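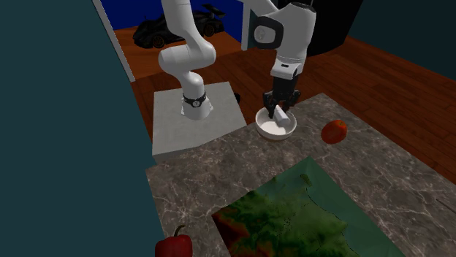 Ridwan Kusuma

Ticket: clear-the-counter task, simulated kitchen, Botska build 13
Status: open

Ran the bowl step 90 times overnight. The arm completed it in 67. Most of the failures are at the white bowl: the two-finger gripper goes in with one finger inside the rim, and the small white cylinder tilts against the side. The tomato and the red pepper give no trouble when they are the target.

Tried so far: slower descent, wider opening, bowl moved away from the back edge of the counter. Only the last one helped.

Reply, Jessie Gourlay: Please retest with the map sheet removed. I would not offer this to Zarier as a tidying-up demo yet. A person clears that counter in a minute.

Retest queued for 3 p.m.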